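November 17, 2023

Cleared the long table this evening, or started to, which in this house counts as the same thing. I had given myself 60 minutes. The plan was everything off, a proper wipe, and then back on only what could explain itself.

First to go was the Auer catalog pile. I have been saving them since March on the theory that I'd order shelves. I have not ordered shelves. I've read a great deal about shelves, and could hold my own in a conversation about brackets if one ever came up. Into the recycling they went, except the one with the corner unit, because I'm not made of stone.

Then the drawer that lives under the table and isn't technically part of it, but I opened it to put one pencil away and lost most of the hour. In it: 12 pens, of which 4 write. The instructions for the Feklow kettle, which died two apartments ago. A key. I tried the key in everything here that has a keyhole and then put it back in the drawer, where I suppose it'll be found by my heirs.

By the time I got to the tabletop itself I'd lost my early severity. The little things at the back got a hearing each and all of them were let off. The purple toy stays because I like the color. The blue car stays because it has a face, more or less, and I'm not throwing out anything that looks at me. The tall test tube is no earthly use and looks wonderful near a window. The small green and white box I moved an inch and moved back.

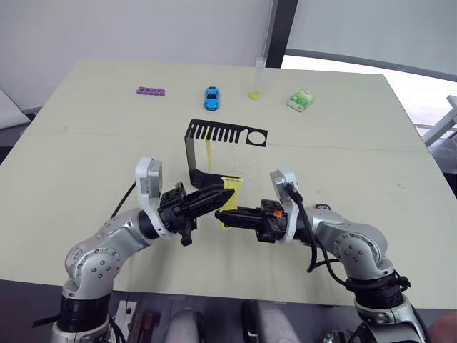
*The back row, all reprieved. Black stand with the yellow piece up against it.*

The stand is another matter. I've always had a soft spot for it, with its top like a comb and the one round hole off to the side, as if whoever bent the metal had got bored of slots. It takes up the best part of the table and I have never once considered putting it anywhere else. I did consider it tonight, for the length of a cup of tea. The other candidates were the windowsill (too narrow) and the top of the fridge (where things go to be forgotten, see: waffle iron). So it stays too.

Wiped around everything, then. The beige is a forgiving color and I suspect I've been taking advantage of it for years. The cloth told a different story.

Supper was toast, eaten standing up so as not to get crumbs on my achievement. I still have to deal with the Okard jigsaw, 800 pieces, mostly sky, which I promised myself I'd lay out once there was room. There's less room than I'd pictured. It could go on the floor, I guess, if I did the floor.

Must buy pens. Also ring Irgate about the bin collection, they skipped us again.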